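A massa folhada e eu: finalmente fizemos as pazes

novembro de 2019

Há anos que compro massa folhada pronta e finjo que não me faz diferença. Mas este mês tirei o rolo da gaveta, pus 500 gramas de farinha na taça e decidi que era agora ou nunca. Comecei às duas da tarde, cheia de coragem (e com o café já bebido, convém dizer).

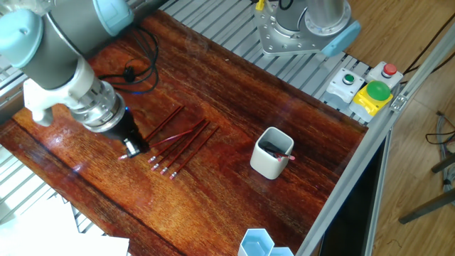
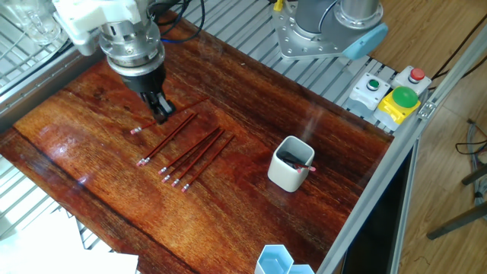 Lápis vermelhos com borracha cor-de-rosa, na mesa de madeira.

Mas voltemos à manteiga, que foi o meu grande drama. A primeira tentativa correu mal logo na segunda dobra: a manteiga estava mole demais e começou a fugir por todos os lados, até para o punho da camisola. Meti tudo no frigorífico, amuei um bocadinho e fui reler a receita da Raymonde MacPherson, que manda bater a manteiga ainda fria com o rolo até ela ficar maleável. Bater! Com força! Fiz isso na segunda tentativa e foi quase terapêutico.

Depois é dobrar em três, rodar, estender, dobrar outra vez e descansar – a massa descansa, eu aproveitei para lavar a loiça. Usei a manteiga Jandov, que é mais firme do que a que costumo comprar, e acho que ajudou muito. A farinha era da Drernari, a do costume.

Com metade da massa fiz palmiers, só com açúcar e uma pitada de canela, e cresceram tanto que fiquei colada à porta do forno a vê-los abrir. Alguns ficaram tortos e um colou-se ao vizinho, mas as camadas estavam lá todas, fininhas e estaladiças!! A outra metade foi para o congelador, embrulhada em película, à espera de uma tarte de maçã.

Se alguém já experimentou fazer isto com farinha integral, conte-me nos comentários como correu. Estou com vontade de tentar em janeiro, mas tenho medo de que fique pesada.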